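Le linge attendra

Chaque printemps, on nous promet la fin des corvées. Cette année, c'est Nirkus qui s'y colle, avec une vidéo où un bras plie 11 serviettes sans broncher. Des serviettes carrées, repassées, posées bien à plat sur une table propre. J'ai chez moi 9 paniers de contre-exemples à leur disposition.

Je ne suis pas hostile aux machines. J'aime mon lave-linge d'un amour sincère. Mais il a une qualité que les robots domestiques n'ont pas : on lui apporte le travail tout préparé, dans un tambour fermé, et il n'a rien à chercher. Une chambre en désordre demande autre chose. Il faut décider que ce tas-ci est propre, que ce chiffon est en fait un pyjama, que la peluche ne va pas avec les draps. Puis il faut retrouver la deuxième chaussette.

Gisitbridge annonce 2 000 heures de démonstrations enregistrées à la pince, et se dit confiant. Peut-être. On saisit une chaussette, fort bien. Combien de gestes encore avant le tiroir ? Le communiqué n'en dit rien, pas plus que du temps passé ni des essais ratés.

À l'atelier, où tout est calibré, je veux bien croire aux progrès. À la maison, je demande à voir une pièce entière rangée, sans coupe au montage, par une machine qui n'a jamais mis les roues chez moi. D'ici là, je garde mes 2 000 euros.

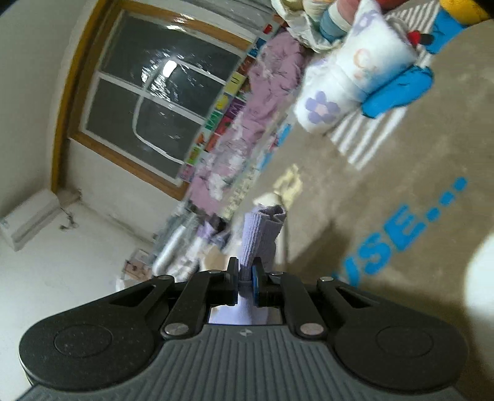 Zadudska trouve l'exigence injuste : à l'entendre, un appareil qui ne ferait que réunir les paires, même lentement, pendant la nuit, lui suffirait largement, et elle finirait le reste elle-même au matin.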